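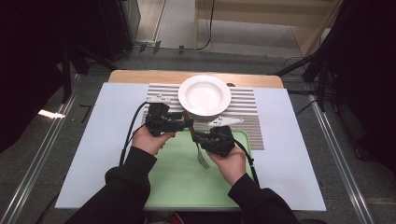 Workshop > Notebook > Boots and studs

Search this notebook Go

3 min read

July 8, 2023

Boot work for the Vikimen second team, continued. They play American football on a hired pitch which is hard at one end and soft at the other, so the question of stud length comes back every summer. Today I wanted to finish the traction pulls on the moulded soles and start with the screw-in ones.

Set-up same as last time. Turf tray from Dizon, weight on the last, pull from the heel with the hand winch. I changed the strap because the old one was stretching and I did not trust the readings any more. Everything measured before the strap change is marked with a small s in the table, please do not mix them with the new values.

Moulded sole, dry turf: first pull slipped early, the second and the third were close together. I keep the last two. The best value was 106 on the winch scale. I write scale units and not newtons, the conversion is not checked yet.

Moulded sole, wet turf: nearly 3 minutes under the watering can, then pull at once. Lower, as expected, but also less even. I think the water collects at the front of the tray. The bench is maybe not level. To check with the long spirit level, which is at Piltico until they return it.

Screw-in studs: only the short ones done. Two studs came loose during the pulls, both on the outer side of the forefoot. I tightened them by hand and repeated. Same two again. The thread in the sole looks worn, so it can be that this pair is simply too old for the test. Darcy Chan has a newer pair in the same size and will bring it.

Talked with Darcy also about the linemen. Her opinion is that they need less rotation grip than we give them, because they push mostly forward and the knee suffers when the foot stays fixed. I agree for the interior line. For the tackles I am not so sure, they have to open the hip and go back quickly against a fast end, and if the foot slides there the quarterback pays for it. We did not settle this. A turning test would help, but the winch only pulls straight and I have no good idea how to build one cheaply.

The table is in Statis under the folder of the team. I had to enter the wet values two times as the first sheet did not save. If you find a duplicate, keep the lower block.

To do:
- level the bench, repeat wet pulls
- long studs on the newer pair
- ask Dizon if the turf tray can be ordered with a harder base
- send the team a short note before the August camp, only the dry results for now

Strap is hanging behind the door. Do not use it for lifting.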